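Reference > Robotics > Simulation software > Household simulators

Reading time: 3 min

Search articles, kits, terms

Neltik Kitchen

Neltik Kitchen is a simulation kit for two-armed household robots, published by Ulton. It gives the user a virtual robot, a furnished kitchen to put it in, and a set of small chores to practice, and all of it runs on an ordinary desktop computer. The kit is popular with hobby clubs and college labs, and it deserves to be: few packages at this level put so much care into the room itself.

Background

Ulton first released the kit in July as an add-on to its older arm simulator, Jarman. The two programs still share a physics engine, and Jarman files open in Neltik Kitchen without conversion, although joint limits have to be entered again by hand. The current version is dated 11/20/21. It was the first to ship with wrist views turned on by default, a change that users of Jarman had been requesting for a long time.

Contents of the kit

The standard package includes 82 household objects, among them cutlery, bowls, bottles, cards and small appliances. Each has its own weight and surface grip, and both values can be edited in a plain text file. The room is decorated as well as furnished. Paintings hang on the walls, and they make surprisingly good landmarks for vision work – a wrist camera swinging past a bare wall has very little to hold on to, and a picture gives it something to track.

Users can drive the arms by hand controller, by keyboard or by script. Sessions are saved with the joint positions and all camera views together, so a run can be played back from any of them.

Camera views

Neltik Kitchen offers wrist views close to the gripper fingers and a wider view that takes in the robot and the room.
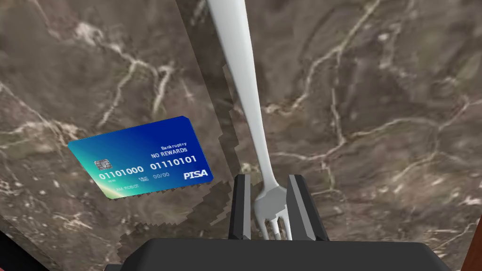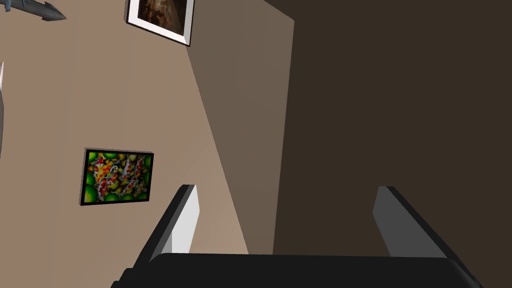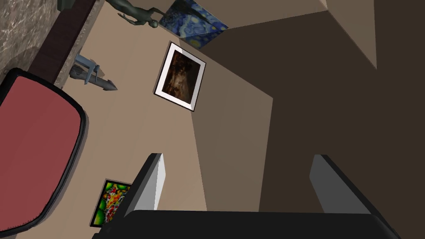

Wrist views, the first with a fork between the fingers and the other two with the gripper open; the wider room view follows.
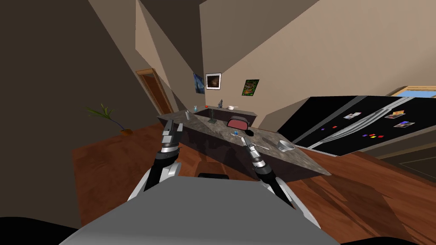 Reception

A reader of the Kavum newsletter wrote in to say that the wrist views had changed how their club teaches grasping, and that beginners now learned to line up the fingers before they learned anything else. The same letter complained about loading times on older laptops and asked for a lighter version of the room with the stone textures removed. Kavum's own review was warm. It praised the replay tool above everything else in the kit and called the manual "thin but friendly."

The most common criticism concerns thin objects. Flat items such as cards can be hard to lift from a counter unless the contact settings are tuned first, and the default values are better suited to bowls and cups. Ulton has published a page of suggested settings, which helps a great deal.

Licensing and support

A single license covers 2 computers. School licenses have no such limit but must be renewed each year. The user forum had 1,985 members at the last count, and it remains the best place to find extra rooms and chores, many of them wonderfully inventive. Objects made for Jarman can be shared there too, provided the original author is credited.

See also: Jarman; Grasp planning; Wrist camera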